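Pre-opening kitchen inspection, Kuvmont site
Inspection month: July
Areas covered: preparation kitchen, servery, dry store, plant cupboard
Completed by: Valdir Bittencourt
Status codes: S = satisfactory, A = attention needed, N = not checked

1. Gas and ventilation

1.1 Main isolation valve accessible and labelled. S
Label replaced since the previous inspection. Valve turns freely through its full travel.

1.2 Flexible hoses to cooking appliances. A
Hose behind the left-hand range is kinked where it passes the leg of the bench. No leak found with detection fluid. Re-route and fit a restraint chain of the correct length. The present chain is longer than the hose and does nothing.

1.3 Exhaust hood filters. A
Grease film on all filters, heaviest at the servery end. Filters to be cleaned before opening and then every fortnight. The cleaning log had no entries after the Plestau contract ended.

1.4 Interlock between fan and gas supply. S
Gas supply closed when the fan was switched off at the wall. Tested twice.

2. Electrical

2.1 Residual current devices. S
All devices tripped within limits on the test instrument. Results are recorded on the sheet inside the switchboard door.

2.2 Portable appliance tags. A
Stick blender and rice cooker out of date. Both removed from use and placed in the plant cupboard.

2.3 Outlets near sinks. S
Covers intact. One outlet beside the pot sink has a hairline crack in the faceplate, not through to the terminals. Monitor.

3. Work surfaces and cookware

3.1 Benchtops free of chips and open joints. S
Sealant at the wall junction is sound. Stone surfaces to be cleaned with neutral detergent only. The descaler kept under the sink is acidic and is to be moved to the chemical shelf.

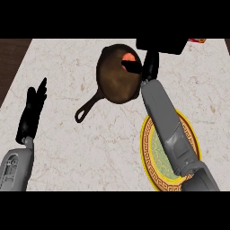 3.2 Cast iron and carbon steel pans. A
Handles to be checked for cracks at the root. Two pans in the rack have surface rust and need to be scrubbed back and re-seasoned. Dry on the burner after washing, and do not stack while damp.

3.3 Knives and board storage. S
Boards colour coded and stored upright. The yellow board is deeply scored and should be planed or discarded at the next check.

4. Hot water and refrigeration

4.1 Hot water at pot sink. N
Heater was isolated at the time of inspection. Iteo to recommission, then retest.

4.2 Storage unit temperature, stored water. N
As 4.1.

4.3 Cool room door seal. A
Bottom corner on the hinge side does not close against the frame. Paper test failed over a 47 mm length. Order seal.

4.4 Cool room release handle. S
Opens from inside with the door locked.

5. Fire safety

5.1 Fire blanket and extinguishers. S
Pressure gauges in the green. Blanket is 12 months into its service period.

5.2 Exit path from kitchen to loading dock. A
Flour pallets from Conceição were standing in the corridor, reducing the clear width. Moved during the inspection. Floor marking required so that deliveries are left inside the dry store.

Comments

Items 1.2 and 5.2 are to be closed before cooking starts. Item 4.3 may follow, provided the cool room temperature is logged morning and evening until the seal is fitted. Items 4.1 and 4.2 cannot be signed off on the installer's word and need a reading taken on site.

Reinspection requested for 7:30 am, before deliveries.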